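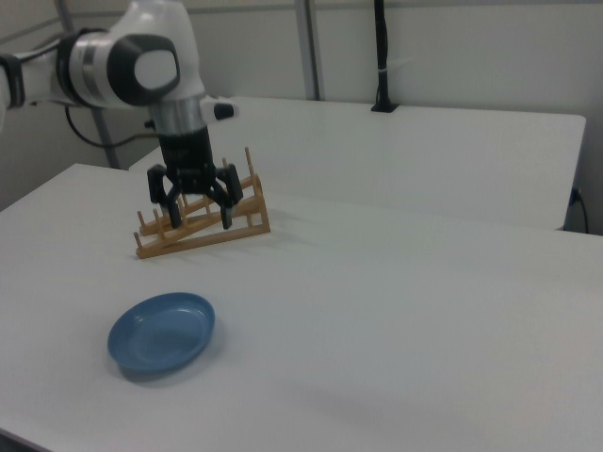

Print this page
E-mail this page

Cosmont brings robot arms to the plate-return benches at Baddale

26th April — Cosmont, the contract catering and dishwashing operator, has started routine use of robot arms at its central wash-up in Baddale. The arms take plates from the bench and stand them in racks, a task previously done by hand on every shift. The installation was specified and set up by Drerus, which also supplies the control software, sold under the name Rai.

The Baddale site washes and returns tableware for canteens, care homes and small hotels. Plates leave the washer, are checked for residue and chips, and are then racked before being crated for delivery. Racking is light work, but it is repetitive and involves a twist of the wrist for each plate. It was the task most often mentioned by staff in the site's own review of aches and strains last December.

Two benches have been converted. Each has a single arm with a parallel-jaw gripper, working over a plain white table. The gripper closes on the rim of the plate, lifts it clear, turns it upright and lowers it between the pegs of the rack. If the plate meets resistance on the way down, the arm stops, backs off and tries the slot again. After a second failed attempt it returns the plate to the table and calls an operator by means of a light on the bench.

Rai does not need the rack to be in a fixed position. The operator puts the rack down, and the software finds the row of pegs and works out the free slots. Cosmont asked for this because its customers use racks of different types, wooden ones included, and the site did not wish to buy a single pattern or build locating jigs for each. The same applies to plates. Rai is currently set up for 7 plate shapes, round and oval, with a largest dimension of up to 475 mm. Plastic plates are handled with a lower grip force than china, as the rims can flex.

Plates heavier than the arm's set limit, bowls with no usable rim, and all glassware continue to be racked by hand. There are no plans to change this.

What changes for staff

No posts have been removed as a result of the installation. Operators who used to rack plates for a full shift now look after both converted benches and divide the remaining time between inspection and crating. Inspection has been given more time per crate, and the rejection of chipped plates has been moved to this stage. Previously it was done by whoever was racking, with varying results.

Operators load and clear the benches themselves. They can pause the arm at any time, move it by hand when paused, and restart it from a panel at the end of the bench. The arm runs at reduced speed when anyone is within reach of it. Fault clearing, such as freeing a plate caught across two pegs, is also done by the operators and does not require a technician. Training takes 2 days: one away from the line, on a practice bench, and one on shift beside a trained colleague. Staff who complete it move up one pay step.

Some habits have had to change. Plates must now be laid flat and not overlapping, where they used to be left in short stacks, and the racks must be put down empty. Operators reported in the first weeks that the arm was slower than a practised person, and this remains the case. Cosmont has accepted the lower rate per bench, as the benches can run through breaks and shift changes, when racking used to stop.

Each arm was run for 500 hours at the site before being put into routine use. During this period all racked plates were checked by hand, and the settings for grip force and approach height were adjusted several times. The most frequent fault was a plate seated one peg out of line, leaning against its neighbour. A check of plate angle after release has since been added to the standard version of Rai and will be supplied to other users in the next update.

Cosmont will decide on further benches at Baddale after the December peak, when the volume of hotel tableware is at its highest. Drerus will remain responsible for maintenance of the arms and grippers until then. Gripper finger pads are treated as a wearing part and are changed by site staff.

About Cosmont

Cosmont provides catering support, tableware hire and contract washing. The Baddale wash-up is its largest site.

About Drerus

Drerus designs and installs robot workstations for kitchens, laundries and packing rooms. Rai is its software for picking and placing everyday objects.

Print this page
E-mail this page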